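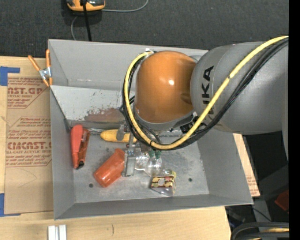
Hand tools > Storage & Organization > Bins and Drawers

Stopping tools from sliding in a bare metal bin

Filed under: shop storage, bin liners, utility knives

Teresa Azevedo
I keep mixed small items in an open gray metal bin on a wooden bench: a red utility knife, a screwdriver with a yellow handle, an orange-red plastic container, odds and ends. The floor of the bin is scuffed bare metal. Everything slides when I move it, and the knife ends up against the wall. Is a liner worth fitting, and which type?

Achilleas Tsolakis
Yes. Use closed-cell foam, 1/4 inch thick. Open-cell foam soaks up oil and tears at the corners. Measure the floor inside the bin, not the rim, as many bins taper. Cut the sheet slightly undersize and lay it in without glue so it can be lifted for cleaning. Wipe the metal first. If there is rust, sand with 400 grit and prime before lining.
Retract the knife blade before it goes in. A liner will not protect your fingers from an open one.

Phyllis Staniforth
rubber drawer mat works, cheaper

Tuncay Ersoy
Rubber is fine for light loads but curls in a deep bin. I lined 13 bins with Naltach foam in January and two have lifted at one corner. A strip of double-sided tape fixed both. Round items will still roll, so give the plastic container its own divider.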